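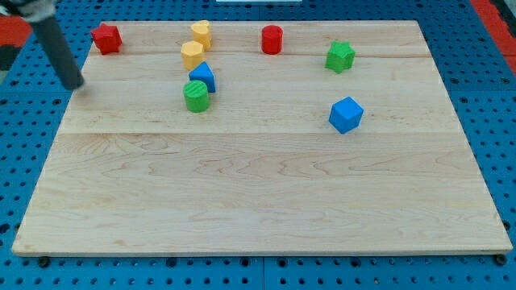 Why did the arm stop in the middle of a push and refuse to home?

The controller lost the encoder signal on the wrist joint for two cycles and latched a fault, and homing is locked out until that fault is cleared by hand.

November 13, 2024

Stopped at step 2,461 of the block pushing run. Log shows a wrist encoder timeout, then a second one right behind it. Brakes came on as they should. Pendant showed only "motion inhibited," so I lost some 200 seconds looking at the e-stop loop, which was fine.

Found the encoder cable pulled tight at the Danlow clamp. With the arm reaching for the far left corner of the board there is no slack left. Connector was seated but I could rock it with a finger. Reseated it, moved the clamp down toward the elbow, jogged to all four corners at low speed. No timeout.

Ernő Nyitrai says the Birness cell had the same fault and it came back after a clamp move, so I am not closing this. Asked Prasertsri for a longer cable.

Until it is fitted: low speed only, hands off the board while the brakes are on and the fault is up. Clearing the fault releases the brakes and the wrist sags a little.

Still to do: get the joint name into the pendant message.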